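We use cookies to remember your cart and see which pages get read. By staying on this site you're fine with that.

Tallwood Benchtop Oil, 900 mL tin
$70, in stock, ships from our workshop

I've been making this oil for longer than I've been selling it. It began as the stuff I put on my own kitchen bench, then my sister's, then the bench of everyone who came round for dinner and rubbed a hand along ours, and at some point the friends started having friends. So now it comes in a proper tin with a label and I have a page to fill!

It's a blend of tung oil and a bit of carnauba wax, thinned with citrus solvent so it goes on easily. There's no colour in it. Light timbers go slightly warmer and a shade deeper, about the way they look when you wipe them with a damp cloth, and dark timbers go properly rich. If you want to keep something very pale, like ash or birch, please try it on the underside first. I mean it – I get one email a month from someone who didn't, and there's not a lot I can do for them except suggest sandpaper.

The finish is low sheen, closer to matt if you buff it hard. It won't look like varnish and it won't sit on top of the wood like plastic. You'll still feel the grain. You'll also still get the odd mark, and I'd rather say that up here than have you find out after the first dinner party. The good bit is that you can fix a mark on an oiled bench in ten minutes with a rag and a scrap of sandpaper, and try doing that with polyurethane.

What to do around the sink

Most of the questions I get are about sinks. The middle of a bench has a pretty easy life. It's the strip behind the tap and the front edge where you lean with wet sleeves that go grey first, and the cut-out itself is the worst of the lot if it was never sealed. If you're having a bench fitted, ask to oil the cut edge before the sink drops in. Do three coats there, let it drink, and do another if it's still thirsty.
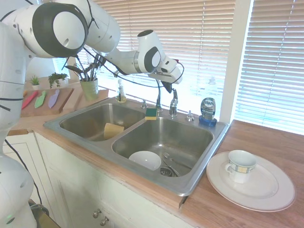
Can I use it on a bench that's already had another oil on it?
Most oils are fine underneath, as long as they've had time to cure and you give the surface a light sand first. Varnish, lacquer and anything that peels has to come right off before you start, otherwise the new oil just sits there and goes sticky.

Putting it on

Sand to 180, no finer. I know it's tempting to keep going up through the grits until the bench feels like glass, but you end up closing the grain and the oil can't get in. Vacuum, then wipe down with a barely damp cloth and let it dry completely. Overnight is good.

Stir the tin, don't shake it. Pour a puddle about the size of a saucer and spread it with a lint-free rag (old T-shirts are perfect, old towels are terrible). Work along the grain. Keep going until it looks evenly wet, wait fifteen minutes, then wipe off everything that hasn't soaked in. Everything! A thick coat dries tacky, and you'll be picking fluff and cat hair out of it for weeks.

Leave it a day and do it again. Two coats is the minimum for a new bench and three is better near water. You can put light things on it the next day, a fruit bowl or the toaster, but full cure takes around 14 days, and until then I'd keep wet dishes and hot pans off it and wipe up any spills as they happen.

Please lay your used rags out flat outside to dry before you bin them. A scrunched-up oily rag can heat up and catch fire by itself. I had one smouldering in a bucket in my first year at this and I've been a complete bore on the subject ever since.

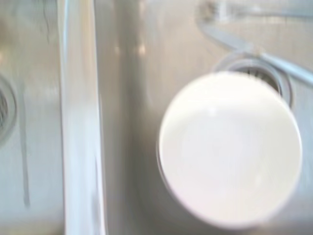
Stainless double sink from above, white cup in the right-hand basin.

How far a tin goes

One tin will do two coats on an ordinary kitchen with a bit left over for touch-ups. Thirsty timbers take more, especially on the first coat, and end grain takes a silly amount. If you've got a big island as well as the main run, get two tins and keep the second unopened till you need it. Once it's been opened, press the lid down hard and store it upside down for a minute before you put it away, so the oil seals the rim. It keeps for about a year like that. If it's formed a skin, cut the skin out and use what's below. If it's gone like honey all the way through, it's had it.

We mix in small batches, so now and then a tin is a touch darker than the one before. It makes no difference once it's on.

Looking after it

Day to day, use warm water, a few drops of mild dish soap and a soft cloth. Skip the spray cleaners with bleach or vinegar in them, and keep the scouring side of the sponge for the pots. When water stops beading near the tap, it's time for a refresher coat. At our place that's twice a year, usually in April and again before Christmas, with the sink strip getting an extra wipe whenever I remember. A refresher is a ten-minute job – rag, thin coat, wipe off, go to bed.

For black rings from tins and cast iron, sand lightly with the grain and see how deep the mark goes. Sometimes it's gone in three strokes. If it's deep, a bit of oxalic acid wood bleach will usually shift it, but read the packet and wear gloves, then rinse well and let the timber dry for a couple of days before you oil.
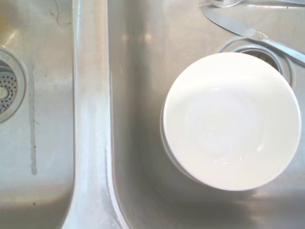
Tuấn Hồ wrote in to say that he'd oiled his bench three times in one weekend in the middle of winter and it stayed tacky for ages, and that a fan heater and a lot of patience finally sorted it out. He reckons the drying times on the tin should say "in a warm room" in much bigger letters.

Fair enough, Tuấn, and the new labels do. Under 15 degrees everything slows right down. If your kitchen's cold, leave two days between coats, open a window a crack and put even less on than you think you need.

I've also had a few people ask how it stacks up against Greltero, which is the one most cabinetmakers round here use. It's a good oil. It dries harder and faster than mine and it's got a stronger smell going on. Jeanine Mertens uses it on stairs and floors and uses ours on benches, and I think that's about the right split. If you want a floor finish, go and get theirs! Mine's too soft for boots.

Then there's the question of timber. I've had good results on oak, maple, beech, spotted gum and blackbutt. Beech moves a lot when it gets wet, so be generous with it and don't forget the underside, particularly above the dishwasher where the steam comes up.

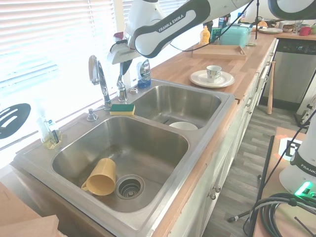
Oily timbers like teak are a bit more fiddly. Wipe them over with methylated spirits just before the first coat, thin that coat down a little further, and leave an extra day. Bamboo is fine, though it hardly takes any in, so wipe it off after five minutes. Laminate and stone I can't help you with.

In the box you get the tin, a stirring stick, one square of 180 grit and an instruction card that says most of what I've said here in fewer words. Rags aren't included – use the T-shirt.

Shipping is by road only, as the solvent can't go by air, so allow a bit longer if you're a fair way out. Pick-up from the workshop is free if you message first. I'm usually there until four. If you've got a tin that's arrived dented, send me a photo and I'll put another one in the mail.

Contact Tallwood | © Tallwood, all rights reserved | Back to top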